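Brirnon theatre stool, reconditioned
Saddle or round seat, foot-operated height, five castors

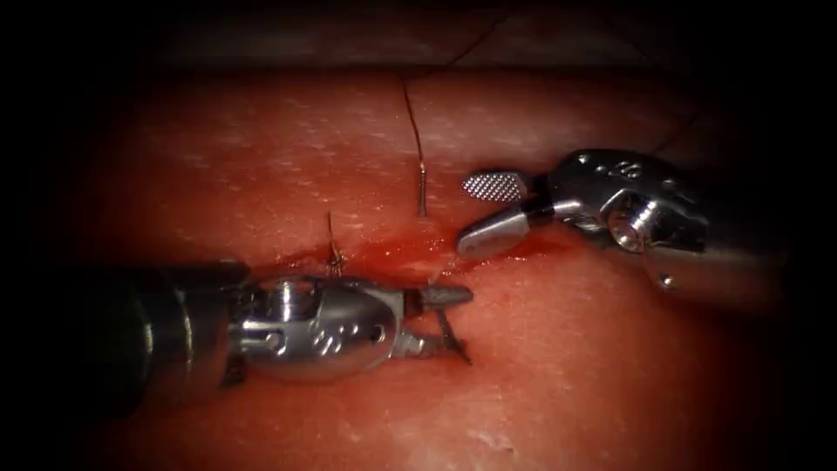

Back in stock after a long gap. Same stool as before, new foam, new gas strut, new castors. Frames are the original Brirnon ones, stripped and recoated by us. Good solid frames, better than most of what's sold now in my opinion.

For anyone who sits for hours and can't use their hands to adjust anything. Eyes, hands, plastics, dental, vets. Also sold a few to a watch repairer and a tattoo studio, both happy as far as I know.

What you get

Stool with seat of your choice. Foot ring for height, works from any side. Back rest if ordered. Spare set of castor brakes in a bag. Instruction sheet (please read the bit about the strut).

Seats

Saddle — narrow at the front, wide at the back. Takes a week or so to get used to. Some people never do, and that's fine, we swap it once for free, you pay the postage.
Round — plain, flat, 69 cm at full height, a bit less with the short strut. Most theatres go for this one.
Both covered in wipe-clean vinyl, welded seams, no stitching for things to get into. Black or dark blue. Grey is finished, please don't order grey.

Short strut for anyone under average height or for low tables. Same price. Say so when you order, swapping it later means the stool coming back to us.

Arm rests

Oltetti arm rests fit, the older type with the round bar. The newer square bar ones do not fit, whatever the catalogue says. We have a small number of the round bar type, used, cleaned, new pads. Ask Sumaiya before you order as they go quickly and the web page doesnt keep up.

Arm rests can be set one higher than the other. Handy for close work where one hand stays put and the other moves about. Tighten the knob fully. Half tight feels fine until you lean on it.

Cleaning

Warm water and mild detergent first, then your usual wipes. Let the surface dry before anyone sits down. Chlorine products are OK if rinsed off after. No solvents, no alcohol gel left sitting on the vinyl, it goes hard and then it cracks. Don't hose the base. Hair and threads collect in the castors, pull them off (they just pull) and clean the stem.

Castors

Soft for hard floors, hard for carpet. Theatres want soft. Braked when you sit or braked when you stand, both available, and people get these the wrong way round all the time. Braked when you stand = stool stays still while you get on to it. If unsure ring us.

Price

£300 each, round seat, no back. Saddle the same. Back rest and arm rests extra, prices on the order form. Fully fitted set for a department, with delivery and old stools taken away, is £3260 — ask for the breakdown, Chaminda will send it over.

All prices before VAT.

Guarantee is two years on the strut and base. Seat covers not included, we can't cover sharps damage. Replacement covers are cheap and go on with a staple gun.

Delivery

Usually within the fortnight. Nothing goes out in the last half of August, workshop shut. Stools come built apart from the back rest, four bolts, key in the box. Keep the carton for a while in case of returns, it's an awkward shape to pack otherwise.

Trying one first

We lend a saddle and a round together for a week, UK mainland only. Wiped down and checked between loans. Book with Sumaiya, there is normally a short wait.

Also have: Viner kick stools, one Ardeleanu drip stand (no wheels, cheap), odd lengths of side rail.

Parts for older Brirnon stools — send a photo of the underside of the seat plate to Lakmal before ordering. There were different bolt patterns over the years and the label is no help.

Prices checked Apr 20, 2018.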